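Print this page | E-mail this page

# Clalell Sorting Set – household items and where they go

Version 3, August. Maintained by Inese Lepik. Item notes by Parveen Warraich.

## What is in this folder

This is a collection of photos and notes about picking up ordinary household things and putting them in the container where they belong. The subject is the sorting of empties, packaging and small laundry in a home with limited floor space. We made it because our own notes about sorting were spread in many places and nobody could compare them.

There are 48 items in the list. Each item has a name, a group, a target container and a free text note. The photos are kept next to the list, in folders with the same names as the groups.

## Groups

We use six groups. The names are short because they are also folder names.

- `bottle` – plastic bottles for drinks and for cleaning products, with label or without
- `can` – drink cans and food cans
- `paper` – cartons, paper bags, flat boxes
- `textile` – socks, cloths, small towels
- `toy` – blocks, balls, soft animals
- `other` – all what did not fit, please read the note of the item

The group `other` was bigger in the first version. Parveen went through it again and moved most of the things to `paper`. If you used version 1 or 2, please do not mix the group numbers with the new ones.

## Fields in items.csv

`item_id` – a number, it never changes, also when the item is moved to another group

`group` – one of the six names above

`target` – basket, box, shelf or bag

`condition` – full, empty, or unknown

`size` – small, medium, large. Small is what closes inside one hand. Large is what a child would take with two hands. Everything between is medium.

`note` – written by the person who checked the item. Some notes are long and some have only one word.

## How we wrote the notes

The first rule was to write only what the person sees. If the text on a label was not readable, the field says "not readable" and we did not guess the brand. For bottles we describe the color of the label and whether the plastic is clear or not. The word "clear" means that you can see through the material, even when it is wrinkled or has strong reflections.

The second rule is about `condition`. It is quite difficult to say if a clear bottle is empty only by looking at a photo, therefore many bottles have `unknown`. We prefer this to a wrong value. Inese checked all bottles a second time and changed 3 of them from `empty` to `unknown`.

## Containers

A basket is any open container with holes in the walls. A box has closed walls. This difference was not respected in version 1, where a mesh basket was sometimes called "bin" and sometimes "crate". We corrected it by hand.

The color of the container has no meaning for the sorting. A blue basket can be the target for bottles in one place and for textiles in another place, so please read the `target` field together with the `group` field.

Baskets stand on the floor, with the opening up. Boxes can stand on the floor or on a low table.

## Sample from the group `bottle`

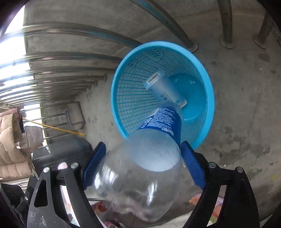

*Large clear bottle with a deep blue label, blue mesh basket on a concrete floor. Label text: not readable.*

For large bottles the opening of the basket is important. A wide basket takes a bottle in any direction. With a narrow one it is better to put the bottle in with the thin end first – it then stands more or less upright and leaves space for the next one.

## Known problems

- The items 25 and 26 have the same note. One of them is a copy mistake and we did not find yet which one.
- The size of soft things in `textile` depends on how they are folded. Do not use this field for exact work.
- Some notes were translated to English later and the style is not equal.
- The file `Lenz_old.csv` is from the first list. It stays in the folder for comparison only.

## Related

The shelf list with the name Cenell uses the same fields, but it is about kitchen cupboards and has no baskets. The small script `Tira` checks that every `item_id` exists only one time. Please run it before you send us changes.

## Corrections

If you find an error, write to Inese with the `item_id` and the field. Please send one message for each item, it is easier to follow.

Print this page | E-mail this page

This site uses cookies to remember your language settings. Accept | Read more

Contact | © Clalell Sorting Set | Back to top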